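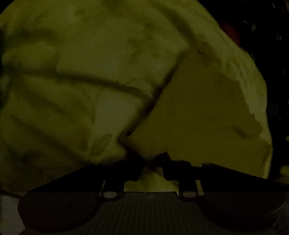
# Recording rules for the Jadoon bedding set

Working rules for anyone who records or reviews hand-held gripper episodes with duvets, blankets and sheets. They apply to the Saltau and Skastonia sites. Questions go to Ilona Virág; changes go through Levente Barta.

## Contents

- 284 accepted episodes, bedding only
- one operator per episode, one gripper
- low-light episodes kept and tagged `dim`

Clothing and towels are in a separate set with its own card.

## Before recording

1. Check both fingers for nicks and loose pads. A damaged finger is replaced, not taped.
2. Wipe the lens.
3. Route any cable clear of the cloth. If it can reach the fingers, move it.
4. Remove pins, clips and anything sharp from the bedding.
5. Run the calibration check. Redo it after a drop, even a short one.

## During recording

- Close on cloth only. Keep your free hand out of the space between the fingers.
- Pinch a fold or an edge. Don't drag flat cloth along with a fingertip.
- Bunched fabric hides things. If you feel something hard in a fold, open the gripper and stop.
- Missed grasps stay in. Try again within the same episode – up to 6 attempts, then end it.
- Take a break after 8 episodes in a row.

## Light

Dim rooms are allowed. The reviewer must be able to tell which piece of cloth is held at each grasp. Folds in shadow are fine, and so is a color cast. Do not brighten or color-correct files before upload; Krisztina's scripts expect the originals.

## Privacy

No faces, mail, screens or medicine labels. Look at the far side of the bed as well, it gets forgotten. If something slips through, mark the episode `hold` and write to Ilona. Don't crop it yourself.

## Review

Each episode is read by someone other than the operator. Allowed labels are `accept`, `hold` and `reject`. A reject needs a short reason in the notes column.

## Known gaps

- Very few fitted sheets
- Left-handed operators are underrepresented
- `dim` was applied by eye until March – older tags may be inconsistent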